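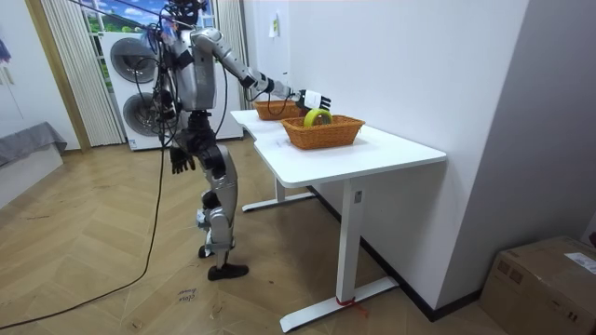 The two-basket system, reconsidered

Regular readers know my feelings about baskets. Most of the ones I've bought became a place to lose things in a slightly nicer container. So when Chunhua Tang asked me to write up the two-basket method for this newsletter, I said yes mainly so that I could complain about it.

The method, if you missed the February issue, goes like this. You clear one table. You put a basket at each end and give each basket a name. Then everything lying in the middle goes into one or the other. The version doing the rounds at the moment uses "fruits" and "office supplies," which I took for a joke until I looked at my own kitchen table, where there was a stapler leaning on a pear.
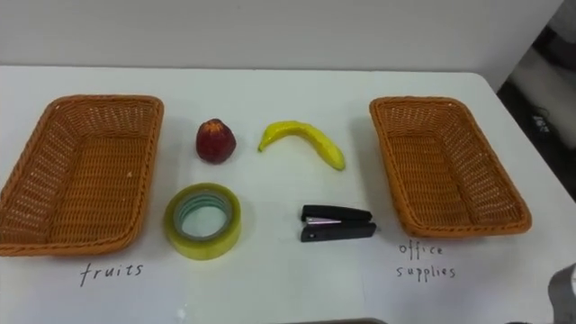
I'll grant that the names help. A basket without a name fills up with whatever was in your hand when you walked past. Writing the word down, right where the basket goes, does slow people up a bit, at least for the first 7 days. After that I have my doubts. We had a label on our hall basket that said "mail" and I once pulled a bicycle pump out of it.

My bigger problem is with the categories. A banana is easy. Tape is not. Is packing tape an office supply? In my house it lives with the gift wrap for most of the year, then in the garage, then under the sofa. If you're strict, it goes with the office things and stays there, and the next time you need to close a box you have to remember that past you was strict. 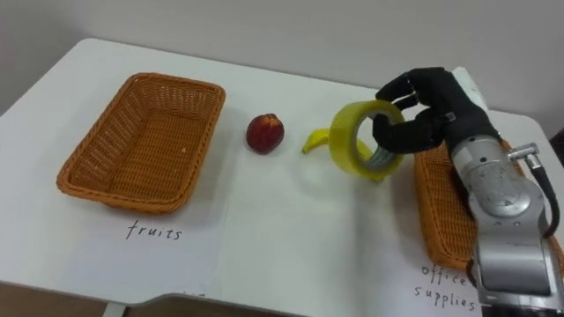
Then there's the shape of the baskets. Shallow and open is right, I'll give them that. You want to see the bottom. Anything deep is a laundry hamper with ambitions, and the catalog people at Sjögren and Benance will both happily sell you one with a lid, so you can't see what's going wrong in there. I'd skip the lid. I'd also skip wicker for fruit unless you like picking bits of old grape out of the weave, though I admit it looks better than plastic on a white table.

I tried the whole thing at home for 7 days. The office basket did fine. The fruit basket was fine too until somebody put the car keys in it, and from then on it was the key basket with some apples. Would I do it again? Maybe with one basket, and a bowl for the fruit like everyone's grandmother had.
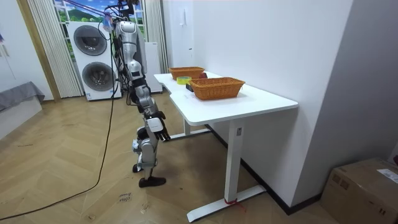
Chunhua Tang read the draft and disagreed with nearly all of it. The keys, she wrote back, only prove that the house needed a third name, and a bowl is just a basket that rolls pears onto the floor. She has kept her tape with her pens for years and says she always knows where it is. I've asked to borrow it.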